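How to support a small indie singer before her first EP?

Posted by Cledine

Hello all. I listen since January to a young singer, Anastasia Bakalis. She sings and plays piano, and she has only 5 songs out. Her page shows 569 listeners in a month, so she is really at the beginning. My favorite is "Witau", a slow song with almost no drums. I would like to help her, but I do not have much money. Is it better to stream the songs many times, or to buy them one time? I listen mostly in the kitchen on Sunday, when I cook for the week. 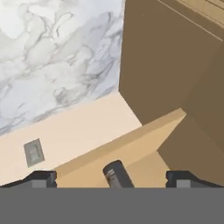

Marble and cream wall, with the brown cabinet on the right.

Also, does it help if I put her songs in my own playlist? It has 78 songs and very few followers.

Trevor

Buy them. One purchase usually gives a small artist more than a lot of streams. If she sells directly from her own site, use that, and look if there is a shirt or a signed card. The playlist does not hurt, but do not expect much from it.

Stendano

I play in a small band, so I can tell you how it is from our side. Buying is good, I agree with Trevor. But please also save the songs and follow her page, it is free and it takes one minute. When we released our second single, we had 89 saves in the first week – for us this was a big thing, and we played it live much more after.
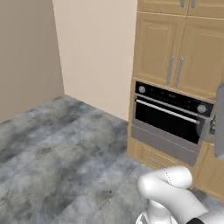 Write to her also. A short message about one song is enough, for example which line you like in "Witau". Young singers read these messages, and they remember them. And if she plays a concert in your area, go and bring a friend.

Please do not let the songs run all night without sound. Some services do not like this, and it can make trouble for her.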